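Section 2: Before you buy (planning and budgeting for your hand-held gripper kit)
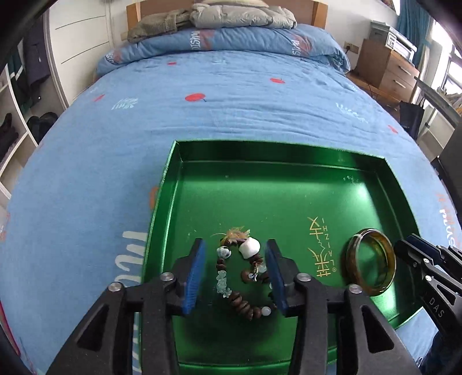 I know most people skip the planning section and go straight to unboxing. Please don't! I've set up a fair few of these now, and nearly every headache I've had was really a shopping headache that turned up a few weeks later. Set aside an evening with a cup of tea and work through the steps in order. You'll need a notepad, a tape measure and a rough idea of what you want to pick up.

2.1 Decide what you'll be handling

1. Write down the ten objects you care about most. Be specific. "Jewellery" is no good to you, but "beaded bracelet, lying flat in a tray" tells you a lot.

2. Next to each one, note whether it's stiff or floppy. A bangle keeps its shape when you close the jaws on it and a string of beads doesn't, so the two need quite different amounts of practice (and patience).

3. Mark anything shiny or see-through. Glossy trays throw reflections back at the camera, and you may want to budget for a matt one as well. I keep both.

4. Measure the widest object. If it won't fit between the open jaws with a bit to spare, you'll have to grab it by an edge, and you should try that before ordering anything.

Note: you don't need a lab. A bed, a kitchen worktop or the end of a desk will do nicely for small items, as long as you can reach all the way round without twisting your wrists.

2.2 One gripper or two?

5. Go back through your list and put a 2 beside any job where something has to be held still while something else moves. Fastening a clasp is a 2. Moving a bangle from one side of a tray to the other is a 1.

6. If you have more than three 2s, buy the pair from the start. The Dunent pair was 369 pounds when we last ordered, and buying a second single later cost us more, plus another lot of postage. I grumbled about that for ages.

7. If you're all 1s, get a single and put the difference towards pads.

Caution: don't mix one old gripper with one new one unless you've checked that the jaws open to the same width. I did this in February and had to throw out a whole afternoon's recordings.

2.3 Pads, screws and other bits that run out

8. Order spare jaw pads with the kit. The textured ones grip small beads much better than smooth ones, in my experience, but the texture does wear down. We get about 300 sessions from a set before things start to slip.

9. Add a small screwdriver that fits the frame screws, and keep it with the kit. Check the screws near the base of each jaw before every session. They should be snug, and please don't lean on them.

10. Buy at least two shallow trays with raised sides. Beads roll, and crawling about under a bed with a torch gets old very quickly.

Caution: stones and glass can chip if you close the jaws too fast. Practise on cheap pieces, and leave anything with sentimental value in its box.

2.4 Storage and software

11. Work out how much video you'll be keeping. Our last Clitasia project came to 152 gigabytes, and I'd planned for half of that (oops). Double your first guess and you'll probably be closer than I was.

12. Choose the Nadumel licence by the month if you're only trying things out. The yearly one is cheaper per month, but it took us 18 days to get the paperwork through, so allow for that if you've a start date in mind.

13. Ask your supplier what happens to your files if you stop paying. Get the answer in writing.

2.5 Putting the order together

14. Split your list into "needed on day one" and "can wait". Grippers, trays and one spare set of pads go in the first column. Carry cases and fancy stands go in the second.

15. Get a second quote. We use Vondráček for spares and they've always been happy to match a price when I've asked nicely.

16. Hold back a little of the budget until you've done a full week of sessions. You'll find out what's annoying you, and then you can spend the money on that.

Note: keep the original boxes until the warranty runs out. Returns without the foam inserts were refused the one time I tried it.

Once the order has gone in, carry on to Section 3, which covers unpacking and checking that the jaws close evenly.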